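Outdoor Photography for Beginners
Handout 3: Working with a tripod and a slow shutter
Instructor: Jasmina Krasniqi

Welcome back, everyone. I had a lovely time looking through your waterfall pictures, and I can see that a lot of you got up very early for them. Before we move on I want to spend one whole session on slow shutter speeds, as it was the subject of most of your emails, and it's worth getting comfortable with before we go out to the Ponham trail in July.

What "slow" means

For our purposes, slow is anything you can't hold steady in your hands. With a normal lens most people start to see blur somewhere below 1/60 of a second. With a long lens it happens much sooner. Try it yourself at home – take the same picture at 1/125, 1/60, 1/30 and 1/15, then look at each one enlarged on your computer. Write down where the softness begins. That's your own number, and it will probably be different from your neighbor's!

Setting up the tripod

Open the legs fully and push each foot into the ground. On a slope, put one leg downhill and two uphill. Use the thick leg sections first and leave the center column down unless you really need the height (I know, it's so tempting to crank it up). If it's windy, hang your bag from the hook, but let the bag touch the ground a little or it will swing.

Then turn off the stabilizer if your lens manual tells you to, and use the two-second timer or a cable release.

Moving water

Start at half a second. A fast creek goes silky quite quickly, while a slow one may want two or three seconds before you notice much. I'm fond of keeping some texture, so I often end up at a quarter of a second, but please try the whole range and see what you like. Set ISO 100 and f/11. If the meter still says the picture will be too bright, that's the time for a neutral density filter. A three-stop filter turns 1/8 into one second, and a six-stop filter turns it into eight.

Overcast days are your friends. So is the hour after rain, when the rocks are dark and the leaves shine – bring a cloth for the front of the lens.

For next time

Bring three prints or files of the same stretch of water at three different shutter speeds, with the settings written on the back or in the file name. 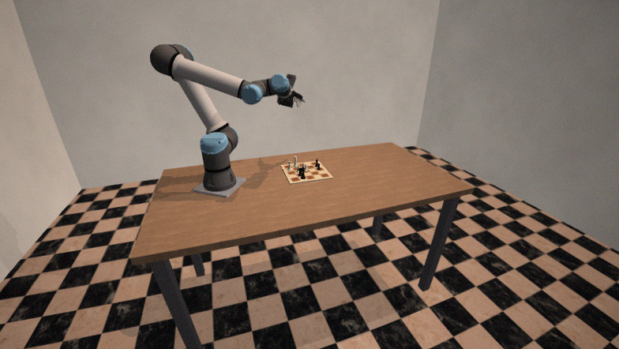
Krum Petkov: Could we use a polarizer in place of the neutral density filter for this one? Mine cuts the light by a stop and a half or so, and I'd like to get the glare off the rocks anyway.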